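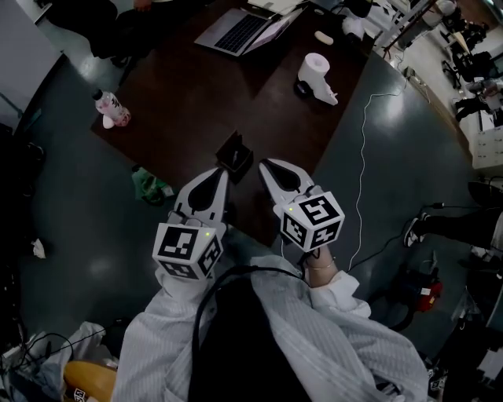 Jerkow, April – We've opened the big downstairs room at Dondosora, and I'm chuffed to bits to be writing this one myself instead of leaving it to someone with a proper job title.

I'm Khrystyna Karpenko and I look after the workspace. For the past nine months I've mostly been going on about tables. We wanted large dark wooden ones, big enough to take your laptop, your mouse, your drink and whatever odds and ends you've got on the go (small boxes, a loo roll on its holder, we really don't mind!). People come here to make and test things with their hands, and that takes elbow room.

Jong-dae Han drew up the plans with the builders, Jakubowski, and he kept the ceiling white and the lights bright. I argued for lamps. He was right, annoyingly – you can see what you're doing in every corner, even at teatime.

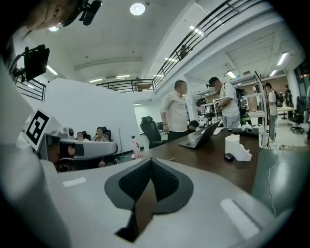 The main room at Dondosora, with the mezzanine and its black railings.

The mezzanine is my favourite bit. You can stand up there, lean on the railing and have a nosy at what everyone's up to below, or just take a phone call in peace. Downstairs there are chairs by the white partition wall for a sit down between jobs.

Over 100 people have already asked about a place and we have 44 to give out, so do get in touch soon. Day passes are open to everyone, and the doors are unlocked from 9 in the morning.

For visits and press questions, ask for Khrystyna Karpenko at the Dondosora front desk, Jerkow.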